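From: Mārtiņš Petrauskas
To: Horkstead Household List
Date: 2022-11-23
Subject: Re: [horkstead-household] white tees, thirds or quarters?

Gonçalo Vieira wrote:

> I've been folding white T-shirts in thirds since I left home and
> I'm told by the other adult in this house that it's wrong. Her
> people fold in half lengthwise, sleeves back, then half again. My
> people fold the sides in, then up from the hem. The shelf in
> question is shallow and the shirts come forward like a mudslide
> every time somebody wants the one at the bottom, which is always.
>
> Two questions. One, who's right. Two, does anybody know a way to
> keep the neckband from ending up inside the fold, where it gets
> that crease like a frown?
>
> I own one of those Plilteria folding boards. Please don't tell me
> to use it. It's under the bed and it can stay there.

Gonçalo,

You're both wrong, but she's less wrong, and I'd get used to hearing it.

Half lengthwise is fine for a shirt with some body to it. A thin white tee has no opinions of its own and will go along with anything, including sliding off a shelf. Sides in is the better start for that kind. Where you lose me is "then up from the hem." If you bring the hem all the way up to the shoulders in one go, the thick part of the packet is at the top and the thin part is at the fold, and you've built yourself a small ramp. Stack a few ramps and there's your mudslide.

What I do, for whatever it's worth from a man whose own sock drawer was once described on this list as "a cry for help":

Lay it face down. Smooth it from the middle outward with the side of your hand. I know everyone does this with their palms. Palms drag.

Bring one side in to a line that would hit the middle of the shoulder seam, and turn the sleeve back on itself so it lies along the body. If the sleeve makes a triangle that pokes out past the edge, tuck the triangle. Don't pretend you didn't see it. Same on the other side.

Now stop and look at your long rectangle. This is the point at which most people speed up, and it's the point where the thing goes crooked. Square up the long sides, then bring the hem up only partway, leaving a hand's width below the collar. Then fold that in half again. The hem ends up buried and the rounded edge faces out at you from the shelf, all smug.

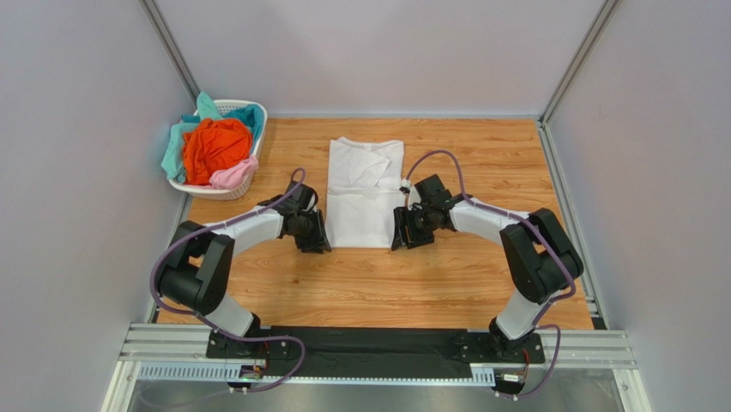
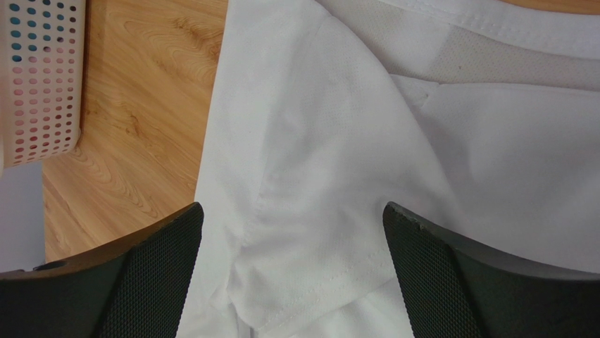 White garment, partly folded, on the wood top.

As for the neckband. The frown comes from folding across it, or from letting it slump backward under its own weight while you're busy at the other end. Leave the collar out of every fold until the last one, and let the last fold stop short of it. Ribbing remembers. I had a Brunine undershirt that carried a line across its throat from June until I gave up and made it a dust rag, and it still has the line.

A word on surfaces, because you didn't say what you're working on and I suspect it's the bed. Get off the bed. A mattress gives, the shirt sinks, and every edge you thought was straight was only straight in the dip. A table is good. A wood top is very good: cotton slides on it enough to adjust and then more or less stays where you put it. My aunt folded on top of the chest freezer for years and had beautiful edges and cold elbows.

On the shelf itself, if it's as shallow as you say, try standing the packets on their folded edge like books. It looks fussy for a day and then you won't go back. You will need something at the end to lean them against. I use a Baldursdóttir atlas of 700 pages, which has never been so useful.

I won't mention the Plilteria board, except to say that mine is also under the bed.

For those who asked after the last digest: the sheet thread is still going, it's up to 83 messages, and no, we have not settled the fitted corner. Somebody please start a new subject line. I delete the whole lot by accident every time I clear out my mail.

And Gonçalo, if she folds hers and you fold yours, put them on separate shelves. I'm serious about this. Mixed stacks are how we got the towel thread.

Mārtiņš

--
Horkstead Household List, 373 subscribers
Please trim your quotes. Digest mode goes out at 70 messages or whenever the server feels like it.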